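Review: The Sutik Consultation Kit, second edition
By Arnel Javier
30 December 2021

Sutik is a paper and software kit for recording community consultations, the kind a government or a company is supposed to hold before it approves a mine, a dam or a road on indigenous land. It is published by Sasero, which also runs training courses for local councils. I used the first edition for two years and moved to the second in October, when our office began taking statements in the Montoya valley about a proposed change to the water concession.

The kit comes as a binder, a set of tear-off statement forms, a pad of attendance sheets and a license for the desktop program that ties them together. The license covers 5 users. Extra users cost more, and the price is only given on request, something I would like Sasero to change.

The statement form is the best part of the kit. In the first edition it was a single page with one box for the speaker's words and one for the translator's. Now the two run side by side, line by line, so a reader can check the translation against the original without flipping sheets. There is also a line for the name of the language as the speaker gives it. We had been writing that in the margin for years, and half the time it was lost when the forms were typed up.

Consent has been handled better too. The old form asked for one signature to cover everything. The new one separates consent to be recorded, consent to be quoted and consent to be named. In Montoya plenty of people agreed to the first two and refused the third. Under the old form we would have had to leave their statements out of the public file or go back and ask again.

We took 319 statements over the whole exercise, from a district with 2,384 people on the electoral roll. Typing them in was slow but the program did not lose any. The search works on both language columns, and it copes with accents and glottal stops, which the first edition turned into question marks.

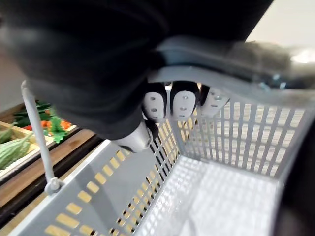 White fingertip pads and a light gray plastic handle bar.

The meeting planner is weaker. It assumes that a consultation is a single event with an agenda, a start time and a closing vote. It gives each session a default length of 60 minutes. Assemblies in the valley run for most of a day, people come and go, and a decision may be put off to the next assembly so that families can talk it over at home. You can override the default, but the program then marks the session as "irregular" in the printed report. A ministry lawyer reading that word will make use of it. We ended up deleting the planner pages from our report and writing our own account of how the meetings were held.

The legal section of the binder is clear and mostly sound. It explains free, prior and informed consent in everyday words and sets out what a written record should contain if it is going to be used in court. The chapter on appeals is thin. It covers what to do when a consultation was never held, and says very little about one that was held badly, and in my experience that is the more common complaint.

Export is fine for ordinary use. Reports come out as a plain document or a spreadsheet, with the names removed if the speaker did not agree to be named. Check this by hand before you publish. The program hides the name field but leaves names that come up inside the statement itself, so a speaker who says "my brother" and then his name has identified the family.

I have also worked with Uvitz, the other kit that small offices tend to buy. It is cheaper and the maps are much better - you can draw a grazing boundary on the screen and attach a statement to it. But the forms are in one language only, and translations go in as a separate file. For a land claim where the argument is over where a line runs, I would pick Uvitz. For hearings where the argument is over what people said and whether they agreed, Sutik is the better choice.

Training took us around an afternoon. The tear-off forms are on decent paper and take ballpoint and pencil equally well. The binder rings are poor and ours no longer close flush.

Owners of the first edition can import old files, though the single consent signature comes through as "recorded only" and has to be corrected case by case. Sasero answered my two emails about this within the week and says a patch is planned for the planner wording as well. Until that arrives I would buy the kit for the forms and the search, and leave the planner alone.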